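Where Does Our Rainwater Go? A Schoolyard Study of Mornerora Creek
Term project report, April 26, 2023

Our group wanted to find out how much rain runs off the school roof and straight into Mornerora Creek. We picked this topic after the big January storms, when the lower oval turned into a lake, and we're so glad we did!

Method
We measured the gym roof from the site plan (500 square metres) and put two rain gauges out, one beside the bike shed and one near the Panano Street gate. Each morning we wrote down the reading, then multiplied rainfall by roof area to get litres.

Results
Our wettest reading was 54 mm, which works out to 27,000 litres off one roof in a single day. The tank behind the canteen holds 2,000 litres, so it would have filled many times over. We checked the sum three times! The gate gauge usually read a bit lower, probably because of the big fig tree.

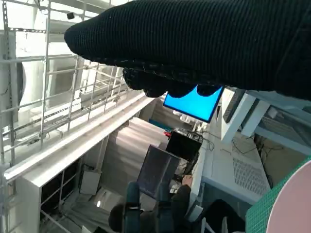
The other half of the project was colour and cloudiness in the creek. Water collected at Cordero Bridge was always murkier than water from upstream at Skokstead Reserve, and the difference was greatest after heavy rain.

Next time
We'd move the gate gauge into the open and start earlier in the year. We'd also love to test a small rain garden beside the gym downpipe, planted with native sedges.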